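This site uses cookies to keep you logged in to the list archive. Accept | Manage settings

[teleop-list] Re: Two-person carries, who leads?

Hi Edgardo, hi everyone,

On Sat 21 June Edgardo Cabanatuan wrote:

> We're trying to collect demonstrations for a two-person carry (long
> shelf boards, nothing fancy) and my operators keep fighting the human
> at the other end. The operator pulls, the partner pulls back, and the
> data looks like a tug of war. Do you let the human lead, or the robot?
> Do you talk during the take? And do you start recording before or
> after the grasp? We have 50 takes so far and I'm tempted to bin the
> lot.
>
> Edgardo

Oh, please don't bin them yet! I went through the same thing with tables all spring and I've come around to liking some of my ugly takes, so let me tell you what we do at Dridano and you can steal whatever fits.

First, who leads. We tried it both ways. When the robot side led, the person ended up guessing, and people are polite, they wait too long and then they hurry. So now the human partner leads and the operator follows, full stop. The operator's whole job is to keep the tabletop level and not add any ideas of their own. Baptiste Deschamps was our best operator for this from day one, and I think it's mostly that he's lazy with his arms (he'll read this, hi Baptiste). The keen ones push.

Talking: yes, lots, but only before the lift. We agree on the route out loud, then there's a "ready", a "ready" back, and a "go". After that everybody shuts up until the table is where it's going. We used to chat all the way through and our operators got hooked on the voice cues, so the motions started on a word the robot would never hear. That was a whole batch for Flurkport down the drain, and I'm still a bit sore over it.

Our table job, from the robot's end and from the side:
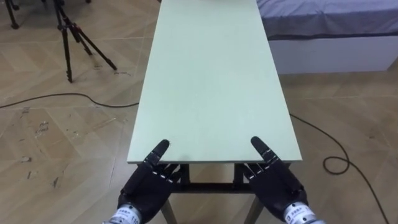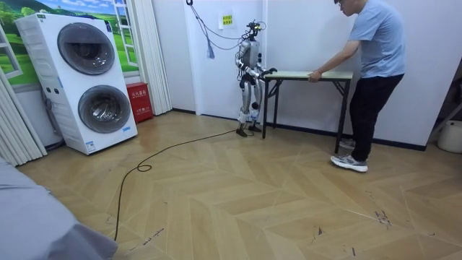
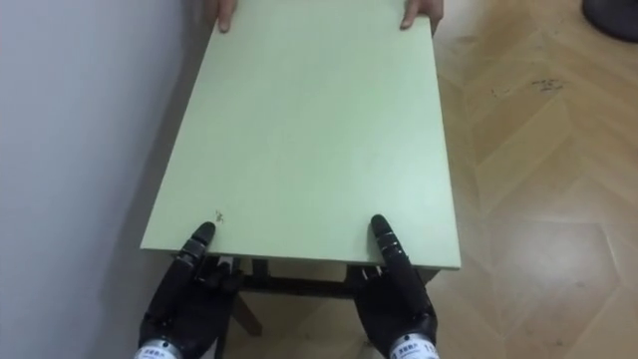
Recording: start before the grasp. I know it's tempting to trim, but the approach is where half the skill lives. Where do the hands go on the edge, how far apart, do the thumbs and fingers settle before any weight comes on? If you only keep the part where the thing is already in the air, you've got a policy that's great at walking around with a table somebody else put in its hands. We keep the letting go as well, and a couple of seconds of standing still after it.

On hand spacing, Raphaël Hoarau got us to put the hands out near the corners and it made a huge difference to the wobble. Go too close to the middle and any twist from your partner turns into a big tilt. With shelf boards you may not have much width to play with, so I'd try it with your widest board first and see how you get on.

One more thing, and this is the one I'd really push. Swap the human! We did our first 100 takes with the same partner and the operators learned that one person beautifully. Then Évan Joly stepped in, who is taller and walks faster, and it all went to pieces for an afternoon. Now we rotate partners every 8 takes, even when it's a pain.

As for your 50, I'd watch them with the sound off and pull out the ones where the board stays level for the first few steps. We had a similar pile and saved almost 6 out of every 8 that way. The tug-of-war ones I'd keep in a separate folder, Hugo wants ours for a failure classifier and he may want yours too.

What are you using for the operator's view, by the way? Head camera only, or do they get a side view as well? Ours get both, and the new folks stare at the side view for the first hour and then forget it's there.

I'm away for a bit in September but otherwise happy to jump on a call. Le Goff is supposed to be writing up our take sheet, and I'll send it to the list when it's readable.

Cheers from Pukville,
Hugo Deschamps' long-suffering bench neighbor

0 shares | 6 replies in this thread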